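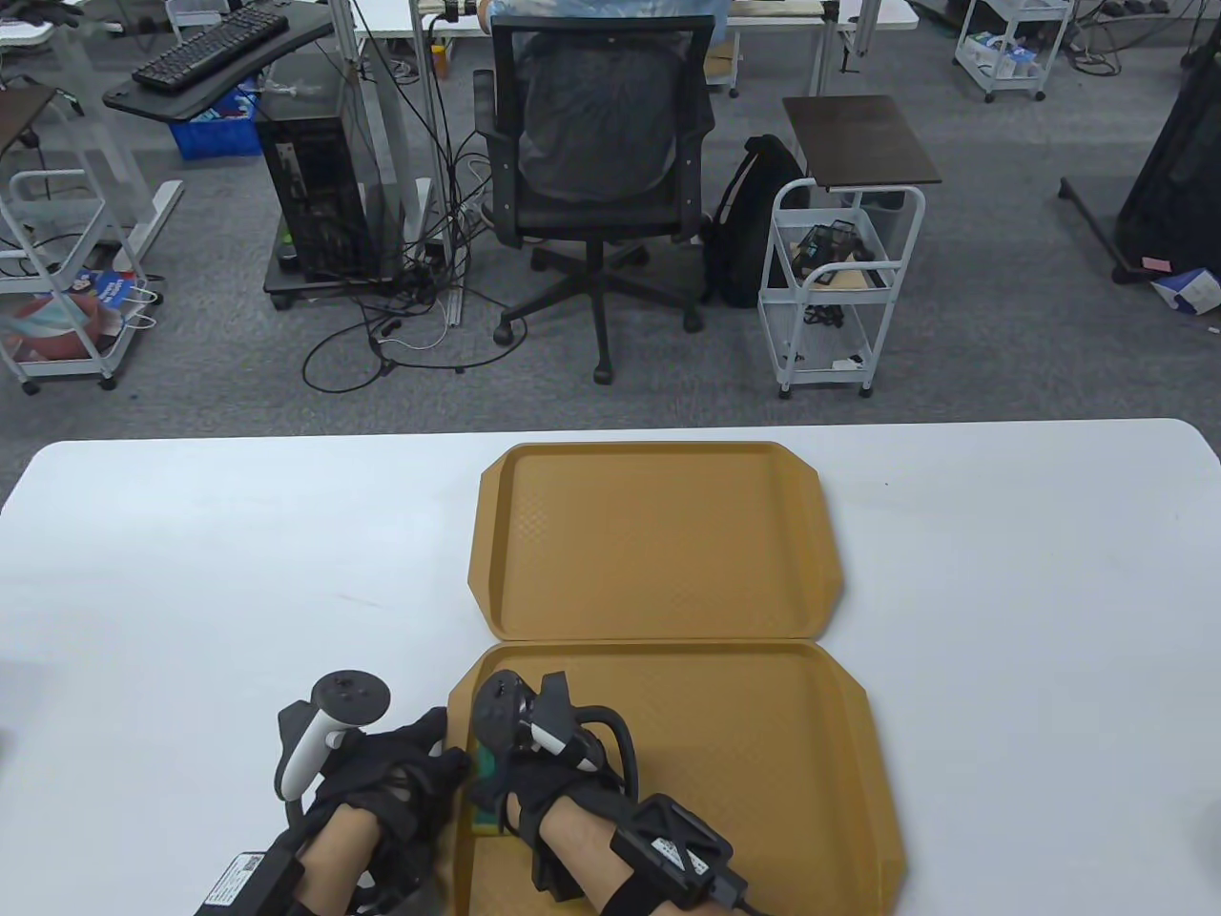 Two yellow trays, end to end on the white table.

2 min read

2022-07-13

I finished the fantasy season on 1,757 points, which put me second in our league. Naomi Swai won it again. Her team is called Plandale Rovers and she barely touched it after Christmas.

My own team, Skiltlow Athletic, had a decent start and a poor spring. I went back through my transfers in June and most of the damage was in one month. I sold a midfielder after two blanks, bought him back three weeks later at a higher price, and took a points hit both times. He scored in the match he wasn't in my side for.

The captaincy was the other problem. I picked the same striker nearly every week and only moved off him when he had an easy home game - no idea why now. Naomi captained him in that one. 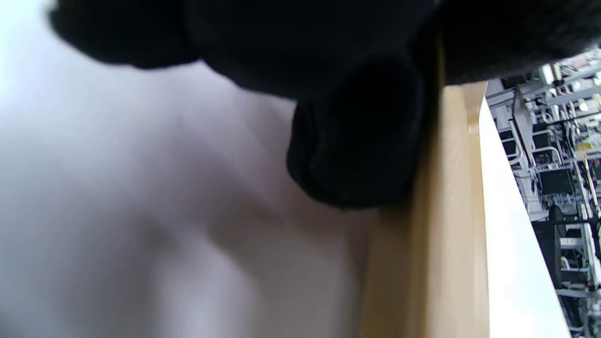

Is it worth taking a points hit for a transfer?

Only if the player coming in will start for at least the next three matches and the one going out won't play at all. Otherwise I'd leave it.

So for the new season I'm keeping it simple. Two cheap defenders who play every week, a goalkeeper I won't rotate, and no wildcard before the first international break. I've also stopped reading team news at midnight, when I tend to make changes I regret.

The league is open again under the same name, Elura. We had 40 managers last time and there's room for more. Mwaipopo is setting up the cup draw as before, and the losers of the first round go into the plate. My best single week was 151 with the bench boost on, and I'd like to beat that. Entries close an hour before the first kick-off.

Contact | © Skiltlow Athletic blog | Back to top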